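# Skekamwood sets two pairs of hands to tidy a sofa, and neither is in a hurry

The sofa at Skekamwood is cream, deeply buttoned and not often sat on. Since January it has been the main piece of test equipment at the firm, which builds home-help robots and has reached the awkward stage of deciding what to put on the ends of their arms. Two suppliers want the job. Kuipers makes a jointed black hand with a proper set of fingers. Volirix makes a plainer gripper, cheaper to mend, with a small camera mounted close enough to see what it is pinching.

The trial itself is a list of household chores. Cushions go on the floor and have to come back up. Small flat things are left on the carpet for the robot to find. Each attempt is marked by a person with a clipboard, who is under instruction not to say "nearly".
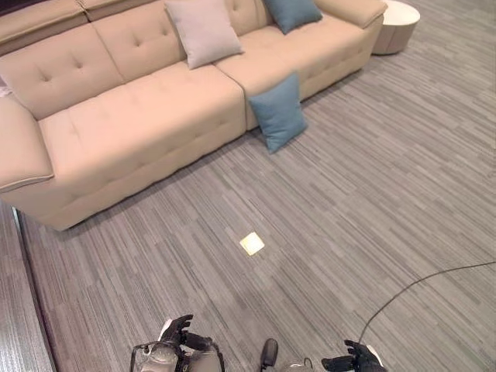

**Harsh Malhotra**
*Robotics correspondent*

The flat things are the cruel part. A yellow square about the size of a sticky note, lying on striped carpet, is easy to see and miserable to pick up. People do it with a fingernail. The Kuipers hand has no fingernails, and its answer is to spread its fingers, come in low and try to sweep the thing against its thumb. When this works it looks rather elegant. When it doesn't, it looks like someone hunting for a contact lens.

Nathalie Van Loon, who runs the trial, is fond of the hand and cross with it in equal measure. "It has so many ways of holding things that it can't choose," she said. "You ask for a cushion and you can practically hear it weighing up the options. The gripper has one idea. It has it straight away, and then it has it again."

One idea goes a fair way with soft furnishings. The logbook lists 127 attempts so far, split between the two makers, and the cushion pages are the gripper's best. It pushes into the fabric until there is enough of a fold to hold, closes, and lifts. It does not care which corner it has got. The hand, by contrast, prefers a corner, and will spend a good while going round a cushion looking for a better one.

The stripes have caused trouble of their own. Skekamwood picked the carpet because it was on offer, and only later found that the head camera took some of the darker bands for gaps in the floor. For a week the robot approached its own test area with great care. That was put right in software, though Van Loon says the arms still slow down slightly near the dark bands, and she has stopped arguing with them.

Then there is the matter of the controller. Both makers supply their own, and both assume nobody would want to use the other's. Skekamwood wanted a fair comparison, so it bought a third from Siltix, which speaks to each of them through a box of adaptors and sulks when the box gets warm. Swapping ends was meant to take a few minutes. The quickest swap in the logbook took 26, and someone has drawn a small star next to it. 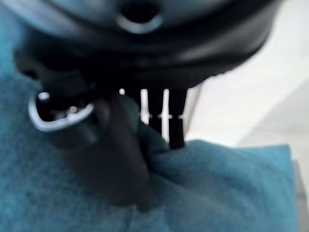 What Van Loon likes most about the gripper is that close-up camera, even though half of what it sends back is a blurred view of the gripper itself. The other half, she says, is worth having. From the head, a cushion being held and a cushion about to be dropped look much the same. From the wrist you get the cloth bunching under the finger, and with practice you can tell a good hold from a hopeful one. The team is now trying to teach the software to do the same, using the failures, of which it has a healthy supply.

Kuipers has heard about this and has offered to fit a camera in the palm of its hand. There is a catch — the palm is where the cushion goes — and an early version spent most of its first morning filming the inside of a fist. A second version, set further back towards the wrist, is promised.

Prices are being kept quiet, beyond Van Loon's remark that one quote made her sit down. (Not on the sofa. That has to stay put between runs, or the scores don't count.)

No winner has been named. The hand is ahead on small objects and on anything with a handle, the gripper on cushions, blankets and patience. One engineer has proposed fitting one of each, which would settle the argument and double the spares cupboard. Van Loon has asked for the idea in writing.

Testing goes on with a folded blanket, a pair of slippers and a television remote, which will be pushed down between the seat cushions on the first run. Both suppliers have asked how far down. Skekamwood has declined to say.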